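4.2 Colored glass and artificial foliage in the household sample

The inventory sheets returned from Nikine and Gukance covered 1416 households. Respondents listed every vessel kept on open display in the main living room, whether or not it was in use. Colored glass was reported by 491 households, a larger group than for unglazed ceramic but smaller than for clear glass. Following Tiongson and Cabrera, we treated color and surface relief as separate variables. Earlier coding had merged them under "decorative finish," and ribbed and faceted pieces could not be told apart in the older data (see Figure 4). 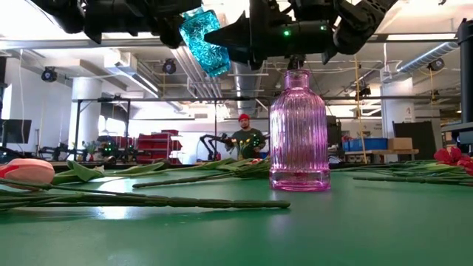 Figure 4. Colored glass with surface relief: faceted turquoise vase and vertically ribbed pink bottle-shaped vase.

Neck width was the strongest predictor of contents. Narrow-necked vessels were most often kept empty or held a single stem, while open forms held mixed arrangements. The effect was weaker in Gukance, where many respondents described narrow vessels as seasonal and stored them after November. Recall error is likely in these answers - the sheets asked about the whole year, and storage was seldom dated.

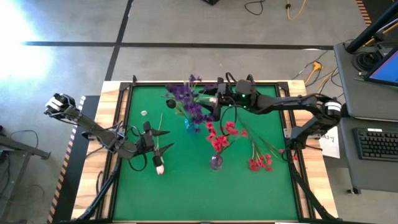 Last modified: Friday, 16:40

Artificial foliage was coded from a separate item. Of the households reporting colored glass, 260 also kept at least one artificial plant or stem in the same room. Flowering and leaf-only types were entered under different codes, and mixed bunches were assigned by the larger part. Trnka coded the Nikine sheets and Estrella those from Gukance; disagreements were settled by Ignacio, who had not seen the first codes.
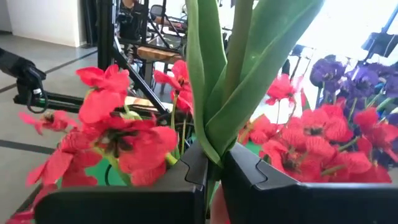 Figure 5. Artificial plant, thick green stem with broad leaves.

Leaf-only stems were replaced less often than flowering ones. Respondents gave fading as the main reason for replacing flowers, and dust as the main complaint about leaves. Neither answer varied with the color of the vessel. Household size had a small effect in Nikine only, and it disappeared once length of tenancy was added to the model. Tenancy is taken up again in Section 4.3, together with the Nwosu resale listings.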